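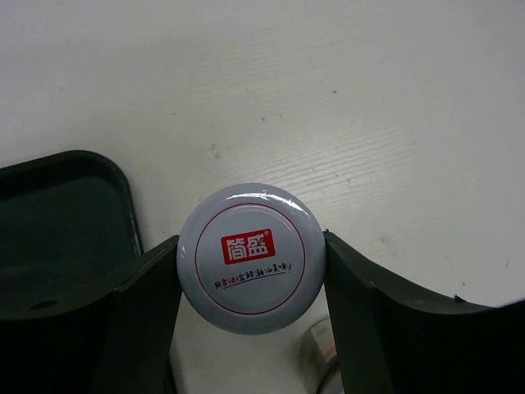 Unit 4: Setting up and looking after the gripper cell

Reading time: 9 minutes

These notes go with the practical on the Vodberg arm and the Pemico two-finger gripper. Bring them with you. The marks for this unit are given at the bench, and most of them are lost on the first section.

4.1 Before power

Check the finger bolts with the short key. They should be tight and the paint line across each bolt head should be unbroken. If the line is broken, tell the demonstrator and write it in the cell log before you touch anything else.

Look at the inside faces of both fingers. Wipe them with a dry cloth. Do not use solvent, which attacks the pads. Run a fingernail along each pad edge. If it catches, the pad is lifting and has to be changed (see 4.4).

Follow the camera cable from the wrist back to the first clip with the arm in its parked pose. There must be a hand's width of slack. A tight cable will work for a while and then drop out when joint six turns.

4.2 Zeroing the fingers

Close the gripper on nothing, at low force, and read the position value on the Trenar controller. A fresh set of pads gives 606. Anything up to 646 is acceptable and can be zeroed out in software. Above that, stop and look for dirt in the slide or a finger fitted the wrong way round.

Zero once, open fully, close again and read the value a second time. Students often skip the second reading. If the two do not agree, the zero is no good and you start over.

4.3 Setting the grip on a round lid

Round lids are harder than boxes. Each finger touches along a short line, so a small error in centring pushes the jar sideways before the grip closes. Work in this order:

1. Bring the wrist down with the fingers open wider than the lid.
2. Centre by eye in the wrist camera view, then use the centring routine.
3. Close at the lowest force setting until both fingers report contact.
4. Raise the force one step at a time. Lift a few millimetres after each step and set down again.
5. Stop at the first setting that holds through the lift, then add one step.

Use the rim for centring and ignore the print. A logo set at a slant, or a bright reflection along one side of the rim, will pull the routine off centre. If the reflection is strong, turn the lamp on the Egan stand away from the wrist and try again.

Write the final force in the log with the object name. On the practice jars most groups end at roughly 59 per cent.

4.4 Changing a pad

Isolate the arm and hang your tag on the switch. Undo the two screws at the back of the finger and slide the pad out towards the tip. Clean the seat. The new pad goes in with the chamfer facing down. Tighten evenly and mark both screws with fresh paint. Always change the pads as a pair, then go back to 4.2.

4.5 Weekly care

Brush crumbs and dust off the table and out of the slide. Grease is done by the technicians in December and at no other time. If the gripper squeaks, log it and leave it alone.

Last revised September 14, 2020

Related notes
Unit 2: Safe isolation and tagging
Unit 3: Reading the Trenar fault list
Unit 5: Wrist camera focus and lighting
Unit 6: Picking from trays
Log sheet for the gripper cell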